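Unthorpe Hallway Things group — minutes, Mon 20 November

I took the notes again, so forgive the gaps. We started late (the kettle) and went straight to keys, which was carried over from September and which everybody had opinions about!

Keys and the key stand. We're still trying to settle what goes in the entryway set. The Herska sample was passed over as too heavy, and most of us liked the white stand with the bowl sitting on its base — somewhere to hang things and somewhere to drop things, all in one spot. I said I'd be tempted to throw everything in the bowl and never touch the hook, and got some looks for that. Agreed to go with the white one.

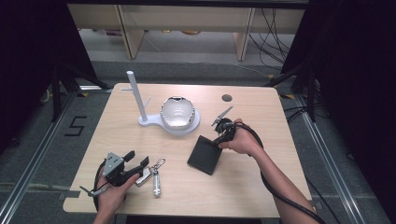

Item 2: table 5, with the white stand and bowl, the black pad and the silver keychain.

The keychain got more talk than I expected. We like the little capsule, but the flat tag could be bigger if people are going to write on it. Two of us want a plain ring with no capsule at all. Left open, and I'll ask Uniyal what other sizes they do.

The square pad stays for now. I'd rather have it in gray, but I was outvoted, fine.

Money. We have 2,203 in the pot and 253 of that is already promised to Neltatier for the boxes. Agreed to keep 1,000 back until the spring order and not touch it — please, no more surprise trays.

Any other business. Coat hooks, again. Moved to next time as we'd run out of evening.

Actions: me to write to Uniyal, and to bring the box samples.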